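How to budget for a bench gripper without selling the ute

Wednesday, April 13, 2022
By Meenakshi Mudaliar

Start with the fingers. Everyone starts with the arm, gets a quote, has a lie down, and then finds the fingers were never in it. Before you ring a supplier, write down the smallest and largest thing you want picked up, then price a finger set that handles both. Then price a spare set, as fingers meet tables more often than the brochure lets on.

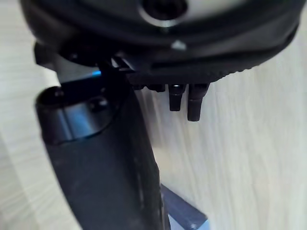

Step 1: The bits that scuff

Black finger, pale wooden bench, a few scuffs low down. Put fingers under consumables, alongside gloves and biscuits. Our Brusia set was $138 and the spare was the same, so that's 2 lines in the spreadsheet. Ask whether screws are included. Ask again in writing.

Step 2: The wrist camera

Check how much your own hardware will block the view. A big finger down one side is normal and you can work with it, but pay for a trial day if Hurneck or whoever offers one. Ours cost $300 and came off the purchase price.

Step 3: Things to practise on

Boxes are cheap and have flat sides. A blue one with a white label on it suits us fine, on the same light timber top we already owned — new benches are where budgets go to die.

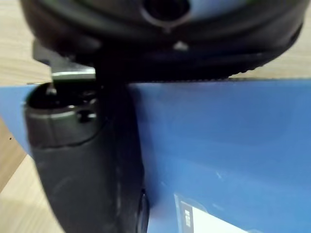 HURNECK WORKSHOP, June

Step 4: The end-of-year top-up

If your money resets in winter, get the quote dated before it does. I keep $60 back for freight, which has never once been enough, and I keep doing it anyway. Leave training off the hardware line or someone upstairs will cut both.

Filed under: Robots on a Budget, Buying Stuff

Comments

Asa: We forgot the spare fingers. Three weeks of staring at an arm.

Kırmızıgül: Does the trial day include set-up, or do you spend it looking for a power board?

Meenakshi Mudaliar: Bring your own power board.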